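Long one, sorry. A thread on kitchen remodel quotes, and why I've stopped believing the first number anyone gives me.

Got the first estimate back in November, from Arnunen. One page. "Counter, supply and install" and a total. No thickness, no edge type, nothing on who hauls off the old stuff. You can't compare that to anything, which I suspect is the idea.

So I asked for it itemized. Took them 2 weeks. The itemized version came out $800 higher than the one-page version for, as far as I can tell, the same kitchen.

I asked why. I was told the first one was "a conversation starter." I've never had a conversation start with a deposit form attached.

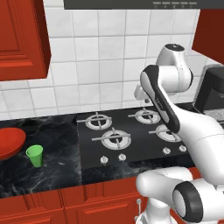 A few of you are already telling me that's just what happens when you make a contractor write things down, they finally remember the plumber. Fine, maybe. Then put the plumber in the first one.

Second quote was Sanora, out of Toledo. Much nicer paperwork. Every line had a price. Then at the bottom, in smaller type, "allowances." The sink was an allowance. The faucet was an allowance. The backsplash labor was an allowance!

An allowance is a guess with a dollar sign on it. If the guess is low, the quote looks great and you pay the difference later. Funny how few of them guess high.

Also got the "this price is good until the end of the month" line. I called back the next month at 9 in the morning. Same price.
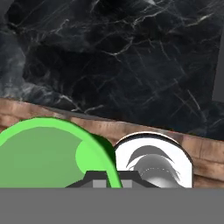

What do I ask for now before I let anybody measure? A written list of everything that isn't included. If they won't send one, I move on.

That list has been more useful to me than any of the totals. Sanora's ran to 47 items. Some of it was silly (they do not supply light bulbs, noted) but disconnecting the gas line was on there too, and that's real money.

Then there's the stone. Liltavus wants extra for what they call a premium selection. I asked what makes it premium and got a lot about character and movement. I asked if it stains less. Long pause. It does not stain less.

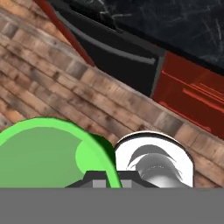
I'm also not sold on the resale argument. Every salesperson tells me I'll get it back when I sell. Ask them for one house, one street, where they can show it. I'm still waiting on all three.

Where I am now: no deposit paid, three folders, old counter still in and working okay. Arnunen has called twice this week to see if I've "had time to reflect." I have, and I'd still like to know about the $800.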